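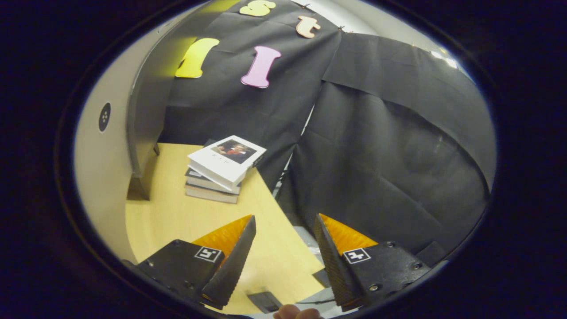
Photograph courtesy of the Killeck project

The first thing you learn when you spend a day with the people at Killeck is that a robot's education can begin with a stack of books. Someone takes a gripper in hand, walks up to a table, and does with it the kind of thing you or I do before breakfast without a thought in our heads. Then they do it again, and then again with the books turned a little, and if you are the sort of person who likes watching bread being kneaded (I am, I could stand there all afternoon) you will find it very pleasant company.

The project runs out of a rented floor in Nenden, up a staircase that smells of the bakery next door, and what it makes is examples. A learning system needs to see a job done many times over before it can have a decent try at it, and Killeck's way is to let people do the showing, with their own arms and their own good sense. When I visited in May the collection stood at 3,587 finished examples, every one of them done by hand, and there was a small cake in the kitchen that I was told had been meant for the three thousandth and had been put off.

I had a turn myself, of course. You hold the tool lower than you expect, and you have to slow down, which is harder than it sounds for anyone raised in a house where the dishes were done at a gallop. My first 14 tries were thrown out, very kindly. I had been peeking around the side of the tool to see what I was doing, and the system only gets what the camera gets, so my clever peeking was no help to it at all. By the time the coffee came I had 2 that were good enough to keep, and I was prouder of those than I've been of some whole articles.
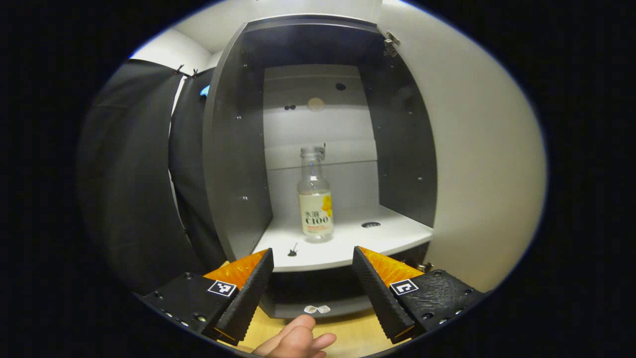
What makes a good example is a question that can fill a lunch hour. The Bronitz group, who train the system and send back long lists of wishes, would like more variety: different shelves, different bottles, a hand coming in from the left for once. They are also fond of small mistakes that get put right, a fumble and then a second try, and so the people in Nenden have had to learn to leave those in, though it goes against the grain for anybody who takes pride in neat work. Sessions last 5 hours with a long break in the middle, and the later ones tend to be a touch sloppier, which Bronitz says is fine too. 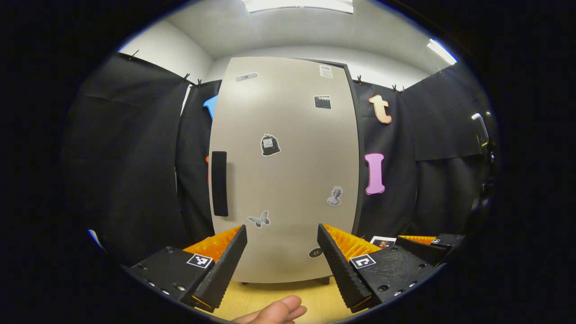

Valderrama, who has read every one of those wish lists, told me that the hard part is staying ordinary. After a few weeks, Valderrama said, your hands get so used to the tool that you stop moving like a person at home and start moving like someone showing off, and then it's time to go and do something else for a day or so. The next list from Bronitz had come in that morning, and it asked for slower door openings, and more of them.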